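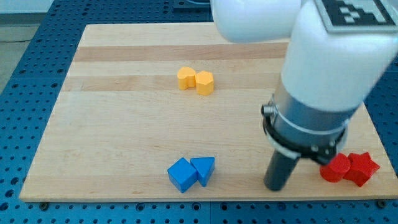 **Ticket 3132: Loading zone on Lamrani Street shows as free parking in the Ballum curb map**

**Status:** Resolved, one follow-up open
**Opened:** February 28, 2022
**Reported by:** front desk, Ballum Streets and Parking
**Assigned to:** Lahcen Zaki

**Original report**

A driver called this morning with a ticket she got outside the bakery on Lamrani Street. She says the city parking map had that stretch marked green (free, 2 hours). The sign on the pole says loading only. I pulled up the map while she was on the phone and she's right, it's green! Bakery says their flour truck has been double parking all week. Can someone look at this soon please, the officer on that route is still writing tickets.

**Log**

**9:20, Lahcen**
Got it, and what a great catch by the driver. I can see the same thing on my screen. The whole north side from Meltard Avenue to the corner is one green line, and it should be split into a green piece, a loading piece and the bus stop. I've asked enforcement to hold off on tickets there until we know more.

**9:45, Lahcen**
First guess was an old copy of the map stuck in the browser. Cleared it, tried my phone, tried the kiosk in the lobby. Green on all of them, so the wrong data is on the server.

**10:10, Lahcen**
Looked at the sign inventory next. The loading sign is in there with the right hours and the right pole. Bus stop is in there too. So the signs are fine and the line that gets drawn from the signs is wrong. I love this part of the job, by the way. The map builder walks along each curb, picks up every sign it meets and starts a new color at each one. On Lamrani it meets the first sign and then just keeps going to the corner.

**10:50, Lahcen**
Ran the builder by hand on that one block. Same result. Ran it on Brarberg Road as a comparison and that came out perfect, five pieces, all correct colors. The difference has to be something about the block itself.

**11:30, Lahcen**
Found it!! When the street was repaved, the crew sent us a new curb line and it was drawn in the opposite direction, from the corner back toward Meltard. The builder reads arrows on the signs to decide which way a rule runs. With the line flipped, the loading sign's arrow points "behind" the builder and gets dropped. Same for the bus stop. The first sign has a double arrow, so it survives and takes over the entire block.

**11:40, front desk**
That is so satisfying to read. Does it mean other streets are wrong too?

**11:55, Lahcen**
Good question, and yes, it could. I wrote a quick search for curb lines where the house numbers go down along the line. It came back with 10 blocks. Going through them now with the street photos open next to me.

**1:30, Lahcen**
Done. Of those, 3 really are showing the wrong color (Lamrani counts as one of them). The rest only have double-arrow signs or no signs at all, so the map looks right even with the line backward. I'm flipping every one of them anyway so they don't bite us when somebody adds a sign.

**2:15, Lahcen**
Lines flipped, builder run again, map published. Lamrani now shows green, then yellow for loading, then red for the bus stop. Checked on my phone and on the lobby kiosk.

**2:25, front desk**
Looks right here too! I called the driver back and gave her the form to contest the ticket, and I attached this log to her case. She was very nice about it. Enforcement wants to know if they can go back to normal on that block.

**2:30, Lahcen**
Yes, please tell them to go ahead. Could they give out warnings for the first few days, though? People who park there regularly have been looking at a green line and it's fair to give them time.

**2:50, front desk**
They said yes to warnings through Friday. Bakery has been told as well.

**Follow-up (open)**

- Add a check to the curb line import so that a backward line gets rejected with a message. Lahcen has a draft and would like it in before the April repaving list starts.
- Ask the paving crew to draw lines in house number order. Their template has no note on it at all, and Lahcen will send them a marked-up copy.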